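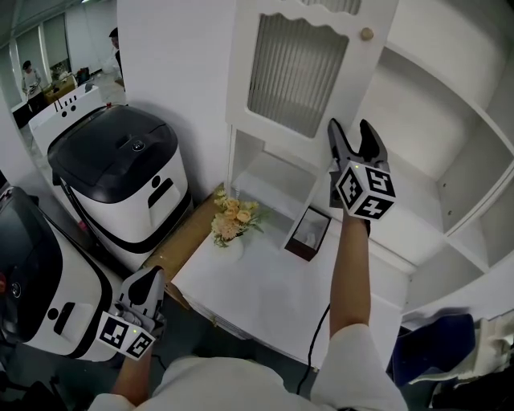 Issue 9, page 20

Your questions about the grippers, answered by Lucero Arango, Groron furnishing floor

What am I holding?
A pair of grippers, one per hand. You do the cupboard jobs you always did, only with black jaws where your fingers used to be. The patterned squares on the white cubes let the system follow where your hands go. Try not to cover them with stickers, Efraín.

Is this so a robot can have my job?
The robot is meant to learn opening doors and putting things on shelves. Management's line is that nobody on the Titley contract loses hours before June, and I have asked twice what happens after June. I will print the reply when there is one.

Do I get paid more for it?
Yes, an extra 240 a month before tax. Tsz-kin Lam asked for this to be backdated and was told it was a good question.

My wrists hurt. Is that normal?
Common, yes. Normal, no. Swap after 20 minutes and write it in the book. Kulap Onsri reads the book, and she is the reason we now have proper breaks.

Must I pull on the small round knobs with the jaws?
Yes — slowly. If you lose your temper with a knob, that gets recorded too, and somewhere a machine will learn to do the same.

What about the cables?
Let them hang, and look before you turn round.

Can I say no?
You can. Form 723, top drawer, back to Consuelo Espinoza. You go back to ordinary assembly on your old rate, and you get your thumbs back.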